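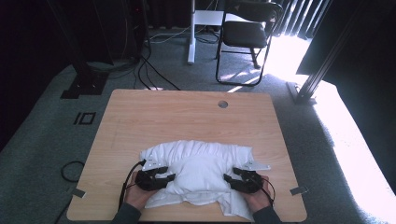
Tuesday, October 6, 2020

Folding day at the Trostton room, whites only. Sleeves are still my weak spot – I lose track of which one is on top and end up starting over. Châu Khúc says to find the collar first and forget about everything else, so I'm trying that for the rest of the week! Did 2 rounds before lunch and 2 after. The table is a nice height, my back's fine for once. Still need to ask Jelach for more plain tees – the larger sizes, please, the smalls are fiddly.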